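The Quiet Heat of Pultham

Laine Vasiliauskas keeps the thermostat in her 1418-square-foot house at the same number all winter, and she wants you to know how strange that feels. "I grew up turning it down every night," she says. "Then I got a heat pump and my installer told me to leave it alone. It took me until January to believe him!"

Her installer was Masaru Furukawa, who has been fitting and fixing heating systems in Pultham for most of his working life and still gets excited about a well-balanced refrigerant line. Spend a Friday in his van and you will hear a lot about airflow. You will also start looking at every return vent you pass (I still do, weeks later).

Slow and Steady

A gas furnace works in bursts. It roars on, sends out very warm air, shuts off, and the room drifts cooler until the next round. A modern variable-speed heat pump can run for hours at low output, and the air from the register may feel barely warm on your hand. New owners call Furukawa convinced something is broken. He asks them one question: is the room at the temperature you set? It nearly always is.

Big overnight setbacks can work against this kind of system. Ask it to climb nine degrees before breakfast and it may call on the electric backup strips, and those are expensive to run. A small setback is usually fine, and in a house as snug as Laine's, none at all works beautifully.

Size Comes First

Furukawa won't quote a job until he has done a room-by-room load calculation. Windows, attic depth, which way the living room faces — it all goes in. Laine had bids from two other shops, Zallero and Votum, and both matched the size of her old furnace. His came out a full ton smaller, and it has kept up on the coldest mornings.

Her ductwork needed some love too. Sealing the joints and adding one return in the hallway cost 50 dollars under 1000, and she calls it the best money in the whole project. The back bedroom, once the place for coats and extra blankets, is now where her sister likes to sleep.

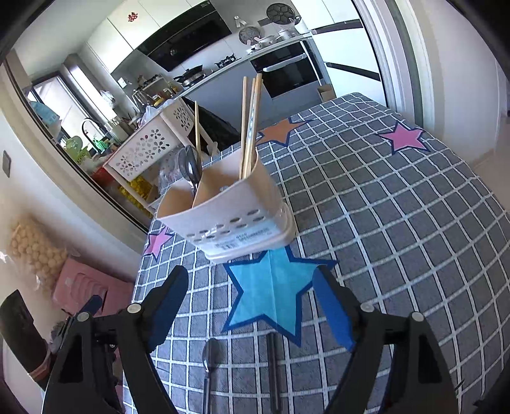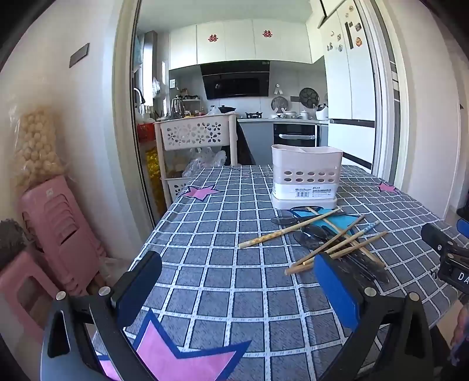

What to Do in September

Wash or replace the filter. Clear leaves and tall grass from the outdoor unit, leaving plenty of room on every side. Then run the heat for an hour on a cool evening, while there's still time to get on somebody's schedule. Furukawa's fills up by the first frost.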